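Power strip task - how many demos before you stop?

mod_sevico wrote:
Moved from General. Keep it to data collection please, the motor driver argument has its own thread.

pellworm wrote:
Right so quick one before I lose the bench for the day. Doing the power strip set with the two hand-held grippers, white strip on the white tabletop, cord left on.

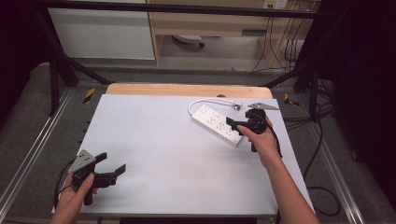
Got 200 demos in so far and the policy is still rubbish at the bit where one gripper steadies the strip and the other goes for the plug. Holmgren's notes say 400 for anything with two hands. Is that a real number or did someone just double the one-handed figure? Don't want to spend another week on it if the answer is "collect better, not more".

Also - do people leave the cord wherever it lands between episodes or set it out the same each time? I've been doing a mix. Probably the wrong answer.

tarn_and_feather wrote:
Mix is fine as long as it's a proper mix. What I'd worry about is doing 150 tidy ones then 50 messy ones at the end when you got bored. Been there. The model learns tidy.

Shuffle a list beforehand, strip angle and cord side, stick it on the wall and just follow it.

oddbins wrote:
disagree on the list. you end up staging every episode and it shows. cord ends up in one of the six places you thought of. just pick the whole thing up and drop it, start from there

tarn_and_feather wrote:
Dropping isn't random either, a strip nearly always lands the same way up and you nudge it back to the middle without noticing. I've gone through my own start frames and they were all within a hand's width of each other.

oddbins wrote:
then don't nudge it?

pellworm wrote:
I do nudge it. Sorry.

Lumturie Begović wrote:
I ran the cable sets at Skellimlow last year so can give you some figures. We stopped at 400 for a two-handed task and the last hundred did very little. What did help was going back and binning demos. Anything where the holding hand let go early, anything with a long pause in the middle while the person thought about it. Pauses are the worst, the arm learns to hover over the strip and just stay there.

If yours is hovering I'd look there first before collecting anything else.

pellworm wrote:
It IS hovering. Comes over the switch end and sits there. I thought it was a camera thing.

Lumturie Begović wrote:
Could be both. How many people are collecting?

pellworm wrote:
2 of us. Other one is left handed, so half of them have the hands swapped round. Steadies with the right, reaches with the left.

grebe_nine wrote:
well theres your problem

Lumturie Begović wrote:
Not necessarily. Mixed handedness was ok for us once there was enough of each. At 200 in total you've got a hundred or so each way, which is thin. Either agree on one way for this task, or carry on and expect to need more. I'd agree on one way and have the left-handed person do the tasks where it doesn't matter.

grebe_nine wrote:
Id chuck the swapped ones completely. Start clean.

tarn_and_feather wrote:
Don't chuck them! Mark them and leave them out of this run. You'll want them later when you do the mirrored version and somebody will be very cross with you if they're gone.

oddbins wrote:
seconding that, deleted a whole folder in June once and had to redo it in the heat with no fan. label, don't delete

mod_sevico wrote:
There's a tagging sheet in the pinned post, the Pidport one. Has a column for lead hand and one for pauses over two seconds. Saves inventing your own.

pellworm wrote:
Ta, will use that. Went through the first batch over lunch and found 11 with a long pause, and that's just the first forty. Nearly all mine. I stop and look for the plug end becuase the cord's gone off round the back and I've lost track of it.

Lumturie Begović wrote:
Then look before you press record. Find the plug, decide which gripper goes first, then start. It sounds slow but it's quicker than sorting them out after.

grebe_nine wrote:
White strip white table white cord though. Why make it hard. Put a dark mat down and half of this goes away

pellworm wrote:
Did think about that. But it's going to get run on a white bench in the end so I'd rather it learned on one.

grebe_nine wrote:
Fair enough but do a few on dark anyway. Ours fell over the moment anyone moved it to a different table.

oddbins wrote:
different question, do you tie your gripper cables back? mine kept dragging across the work and I had loads of demos where the cable moved the thing before my fingers did

pellworm wrote:
Not tied, no. They just hang down by the arm. Hasn't knocked anything yet that I've noticed but I'll keep an eye out when I go through the rest.

tarn_and_feather wrote:
Bit of soft tape at the elbow. Not tight or you'll be fighting it by the afternoon.

pellworm wrote:
OK so plan is - tag the lot, leave out swapped hands and long pauses, retrain on what's left, see if the hover goes. If it does then collect up to Holmgren's number with one lead hand. Will post back whichever way it goes.

grebe_nine wrote:
still say start clean

Lumturie Begović wrote:
Post the hover clips as well if you can, would like to see which end it stops at.

Recent threads
- Gripper fingers wearing smooth, what are you swapping in?
- Motor driver argument (part three)
- Tagging sheet and how to fill it in (pinned)
- Folding tea towels, start positions
- Skellimlow cable sets, questions and fixes

This site uses cookies to keep you logged in and to count visits. By carrying on you agree to this. Change cookie settings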